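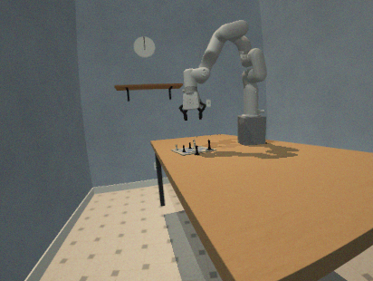

Big wooden table, blue-gray walls

Zilloslow wedding planner kit, reviewed by Rokeya Amarasinghe

$287 for a binder, a seating chart and 12 months of email reminders. I wanted to like it. The chart tops out at 200 guests and the stickers lift if you move a cousin twice. Vendor pages are decent – room for deposits, phone numbers, who's bringing the cake stand. The budget section assumes you'll hire a florist, a stylist and a string trio. We hired a florist. My sister did ours in a $9 notebook in September and missed nothing.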